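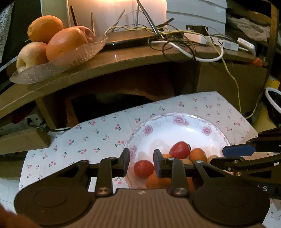 Tomatoes and small orange fruit on a flowery plate.

Is a tomato a fruit? Yep! A fruit is the part of a plant that holds the seeds. Cut a tomato open. Seeds everywhere, in wet jelly. So, fruit.

Cooks say vegetable. Thats fine too, they go by taste. Salads, sauce, soup.

Now the cherries on the tablecloth. Real ones have just one seed each, inside a hard pit. Still a fruit!

Try it at home. Get a grown-up to cut 3 things from the kitchen. Cucumber, pepper, carrot. Look for seeds. Carrot has none, becuase it's a root.

Wash your hands after. Tomato juice gets sticky.

Words by Usha Nambiar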